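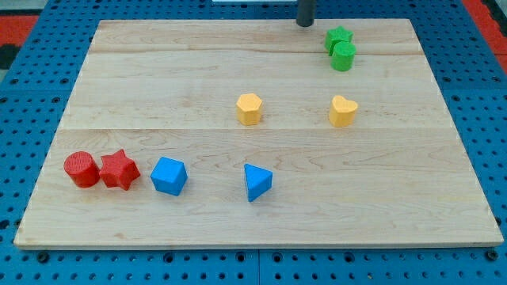

Figure 1. The sorting board with blocks in the four colours.

Home | Our Projects | Reports | Gallery | Contact

Sorting by colour or by shape: a board and block set for the Bridby playroom

Project report
Group members: Jaqueline Camacho, Kálmán Kerekes, Vittoria Melis
Supervisor: Annunziata Sala

1. Background

The design module asks each group to make or adapt one item for a real user. Our user was the Bridby playroom, which takes children from the age of three until they start school. The staff told us that they had plenty of sorting toys, but that nearly all of them had only one right answer. A round peg goes in a round hole and the game is over. They wanted something on which a child could sort in more than one way and then explain the choice to an adult.

We decided on a flat board without holes and a set of loose blocks. We called the project Climia. The name has no meaning. Kálmán suggested it and it was short enough to fit on the label.

2. What we wanted to find out

We had two questions. The first was whether children would sort the blocks by colour or by shape when given no instructions. The second was whether a plain board helps or hinders them, compared with a tray that has separate compartments.

3. The board

The board is a flat rectangle of light-coloured wood. It has long seams running across it, so it looks like strips joined side by side, and the grain runs mostly in the same direction as the seams. We had first meant to sand and paint the top so that the seams would not show. Vittoria argued for leaving them, as a child might use them as lines to sort along. We left them.

We cut the board from a longer piece that Gualtiero Valentini, the workshop technician, had kept from an earlier job. The edges were rounded by hand with fine paper. This took longer than any other part of the making, and two of the corners had to be done again after they split slightly. The board was finished with a food-safe oil, as the staff asked for no varnish.

4. The blocks

The blocks come in green, yellow, red and blue. The shapes include a five-pointed star, a cylinder, a pentagonal prism and a heart. The star and the cylinder are green, and the pentagon and the heart are yellow.

We chose these because they give children different things to notice. The cylinder and the heart both have curved sides. The star and the pentagon are both built on the number five, although we did not expect the younger children to see this. The star can stand upright on its points, and this turned out to matter more than we had planned for (see section 6).

Before the trial we checked every block against the small parts gauge in the workshop. All of them passed. We also washed them in warm soapy water and left them to dry overnight, and the colours did not come off on a white cloth.

5. Method

The trial took place in March, in the quiet corner of the playroom. Each child came to the table with a member of staff. One of us sat to the side and wrote notes. The blocks were put down in no order and the child was asked, "Which ones go together?" If the child finished, the adult asked, "Is there another way?" No child was told that an answer was wrong.

In all, 19 children took part. Parents had signed a consent form beforehand. We did not record sound or video, and the children's names do not appear in our notes.

For the second question we used a compartment tray bought from Bamiveck. Half of the children should have started with the tray and the other half with the board. In practice the order depended on which was free, and this is a weakness of our method.

6. Results

Most children sorted by colour first. This was the same on the board and on the tray. When asked for another way, the older children usually moved to shape, with groups such as "pointy" and "round". The younger ones often moved the same blocks to a different place and said they had finished.

On the tray, children tended to fill every compartment even if this broke up their groups. On the board they left gaps between groups, and some lined the blocks up along a seam as Vittoria had predicted. Others ignored the seams and built with the blocks. The star was the favourite for this. Several children stood it up behind or on top of another block and told a story about it, and for them the sorting stopped there.

One child put the heart and the star together "because they are nice". We had no category for this and added one called "own reason".

7. Problems

The board slid on the smooth playroom table. We stuck thin cork pads underneath after the first session. The blocks also rolled or were knocked to the floor, mainly the cylinder. A low rim would stop this, but it would make the board harder to wipe clean.

Our notes were not all in the same style. Jaqueline wrote full sentences, while the other two used ticks and short words, and some details could not be compared afterwards.

8. Further work

The staff have asked to keep the board. If another group takes it on, we suggest a second set of blocks with the same shapes in different colours, so that sorting by shape gives larger groups. The order of board and tray should be fixed in advance. The cork pads will need to be replaced with something that can be washed.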